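Setting up a small bench for sheet-metal brackets and adhesive pads

Community Help > Workshop and Benches > Layout and Storage

Posted by Frans De Graaf in October

Good afternoon. I am responsible for the arrangement of a shared assembly bench at the Nerninier site, and I would be grateful for advice from members who have set up something similar. The work consists of small stamped metal parts: long flat brackets with a slot, larger brackets with raised flanges, and a number of chain-link pieces. Some of them receive a small adhesive pad before they leave the bench.

At present the bench is covered partly by a green cloth and partly by a white sheet. A white shelf runs above the work surface on slotted metal supports, and a blue plastic tray stands on the shelf. Brackets and adhesive pads share that tray. The chain-link parts are placed on the white sheet below.
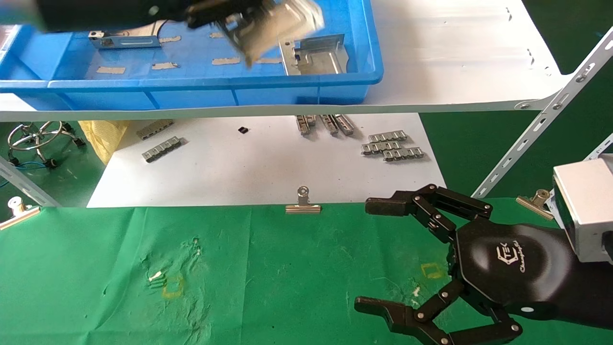
The difficulty is one of order. The bench is used by more than one shift, and each shift has its own idea of where parts belong. Pads are mixed with brackets, and a person looking for a particular bracket must lift the others to reach it. Parts placed toward the back of the sheet are also hard to see, as the shelf stands over them and keeps the light off.

I would like to settle three points before the written bench standard is sent out for signature:

Whether brackets and pads should be kept in one tray or in separate ones.

Whether cloth or paper is the better covering for this kind of work, and how it should be held down.

How much of the surface should be kept clear for the part being worked on.

The budget is modest. The bench itself, the shelf, and the supports must remain as they are. A delivery of 700 brackets is expected, and I would prefer to have the layout agreed before it is unpacked. Members who reply are asked to state whether they are speaking from their own practice or from general knowledge, as the reply may be attached to our internal file.

Thank you in advance.

Frans De Graaf

benchkeeper_north

Speaking from practice. I have maintained the layout of four assembly benches for several years, and the arrangement described is close to the one we began with.

On the first point, separate the pads from the brackets. Adhesive pads pick up dust and metal particles from the floor of a tray, and a bracket set down on a pad may mark it or bend its edge. A shallow lidded box is sufficient for the pads. The blue tray can then be reserved for brackets alone. If a second tray cannot be purchased, place a divider across the existing one and label both halves on the front rim, where the label can be read from a seated position.

On the second point, both coverings have their place. Cloth is kinder to finished surfaces and prevents small parts from sliding. Paper shows dropped parts clearly and can be replaced when it is dirty. We use the two together, with cloth nearest the operator and paper behind it, joined along the edge with binder clips. The clips should be set at the center and at both ends. Fewer than that and the cloth creeps forward over the course of a shift.

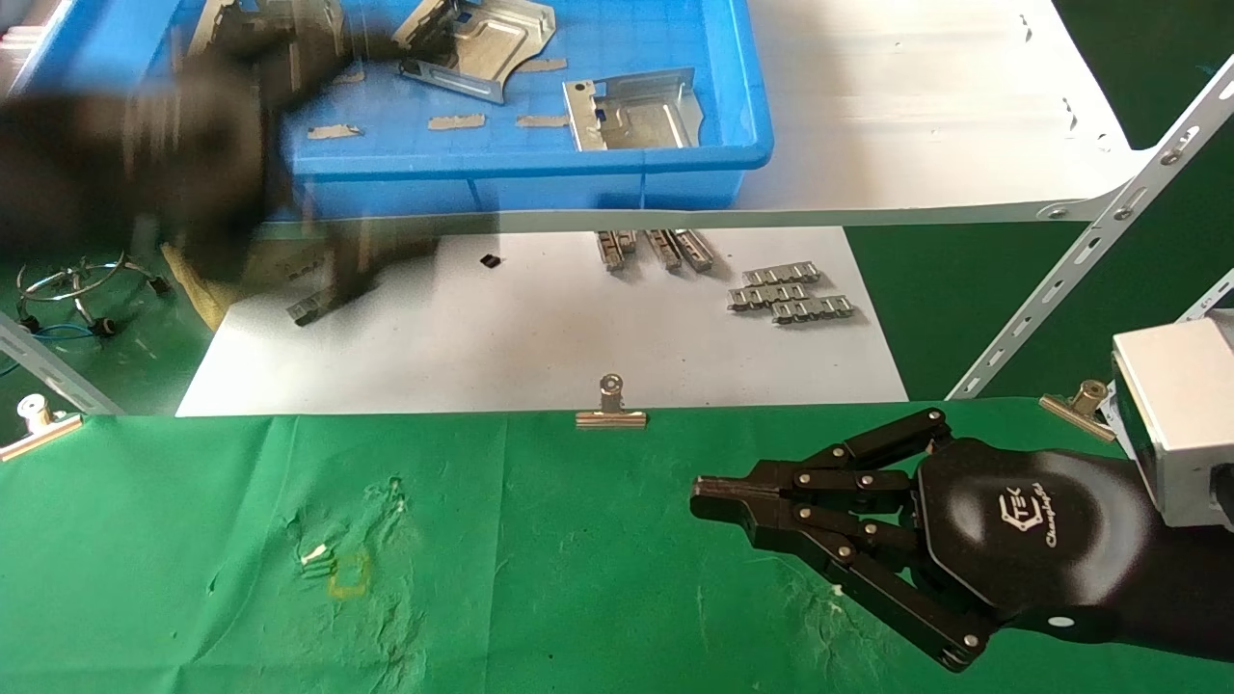
Reading time for this thread: 4 minutes

Please note that cloth must be washed regularly. Stains in themselves do no harm, but fine metal dust held in the weave will scratch a polished part. We rotate 2 cloths per bench, one in use and one in the laundry, and the change is recorded on the shift sheet. Wrinkles should be smoothed by hand before parts are laid out – a small tab will catch in a fold and the part will then be pulled over when it is lifted.

For parts on the paper, I recommend one direction for each type. Flat comb-shaped strips may be staggered so that each one can be picked up by its end. Upright brackets should stand in a row with a finger's width between them. Very small black pieces should never be placed loose on the sheet. Give them a dish of their own, preferably a white one.

As to the light, a narrow strip lamp fixed under the shelf board resolved the matter for us. Ours is made by Rundora and was fitted in an afternoon. Bring the rear row forward as well, until it is clear of the shadow.

Irkar_stores

I would just buy more trays. We have 60 of them and have never had cause to regret it.

m_lindqvist_fitout

The reply from benchkeeper_north is sound and I will not repeat it. I wish to add some remarks on the third point, which has not yet been addressed. These are drawn from my own practice in a fit-out shop and should be adapted to local conditions.

The area directly in front of the operator should hold one part and nothing else. It is tempting to use the remaining cloth as a waiting area, particularly late in a shift, and this is the usual cause of parts being worked on twice or passed over. Our own standard states that a part is taken from the rear, placed at the middle of the cloth, completed, and moved to the finished side before the next is taken.

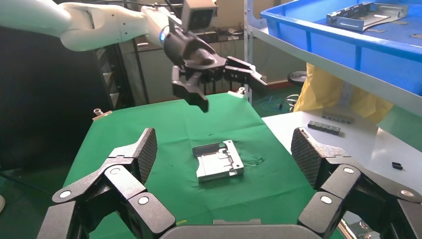
Workshop Layout Team, Community Help

The clear area need not be large. For a flat bracket of the size described, a space the width of two open hands is adequate. Mark its outline on the cloth with chalk or tape at the start of the shift. Tape is neater, although it must be taken off before the cloth is washed.

Lint deserves a mention. Specks on the cloth are readily mistaken for small parts, and small parts for specks. A lint roller kept on the shelf will deal with both within a minute, provided that the sheet of the roller is inspected before it is discarded. 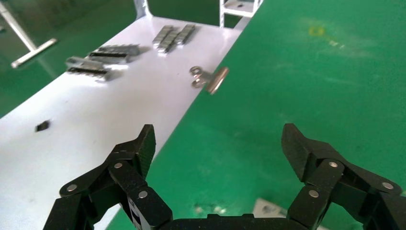
I would also suggest that the linked metal parts be given a hard surface in place of fabric. Linked pieces tend to snag in a weave, and they are easier to line up where they can be slid into position. A bench that has a glossy white top on one side and a green surface on the other, with a straight edge between them, already offers a natural division: the linked strips can be kept on the white side and the green side left free. The only caution is glare. Silver parts on a shiny top are difficult to see under a strong lamp, and the light should be angled toward the back of the bench or fitted with a diffuser. We use a plain one from Jiang.

Strips should be laid parallel to one another and square to the edge of the bench. One left at an angle takes up more room than it should, and the next operator cannot tell whether it has been set aside for a reason.

Frans De Graaf

I thank all three members for their replies. The pads will be moved to a lidded box, and the combined cloth and paper covering will be kept, with the clips checked at the start of each shift. The clear area will be added to the bench standard as a separate paragraph – I had not considered marking it out.

I have one further matter on the washing of the cloths. Would benchkeeper_north kindly confirm whether fabric softener is permitted? Our laundry service adds it by default, and I am concerned about residue on the adhesive side of the pads.

benchkeeper_north

It is not permitted on our benches. Ask the laundry service for a plain wash and an additional rinse, and have the instruction written on the bag.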